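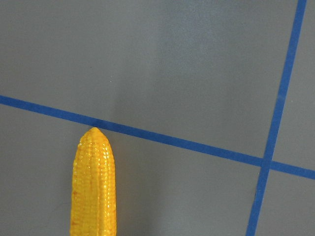
Toy corn is an imitation ear of maize made for play kitchens, pretend shops and the bottoms of toy boxes everywhere. It is among the most durable of the play vegetables and, like most of them, is never finished at dinner.

Form

The usual ear is a tapered cylinder with a rounded tip, moulded all over with rows of kernels. Yellow is all but universal. Makers tend to favour a glossy finish, which real corn achieves only with butter. Some versions come with a green husk — fixed or removable, and if removable, lost.

Hollow ears are light and inclined to roll. The Skorham pattern, sold in a 16-piece vegetable set, had a flattened back to prevent this and was criticised by children who preferred the rolling. Brunetti made a longer ear of 21 centimetres, too big for the saucepan in its own range.

Use in play

Corn is served whole, often with cake, and may be priced at anything up to 48 dollars in a pretend greengrocer's. It also does duty as a microphone, a telephone and a rocket. Masking or painter's tape is commonly put down on a table or floor to mark out the shop counter, the paddock or the road between them.
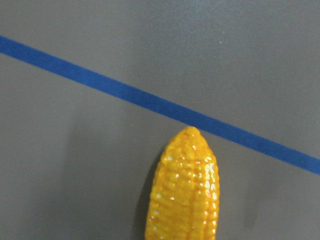

Mishra objects that tape boundaries belong under shop play in general, and that corn has no special claim on them. The Himinstead toy library files both under "Food, other".

Care

Plastic ears are wiped with warm soapy water and dried with a cloth. The grooves between the kernels hold jam remarkably well, and an old soft toothbrush is the customary tool.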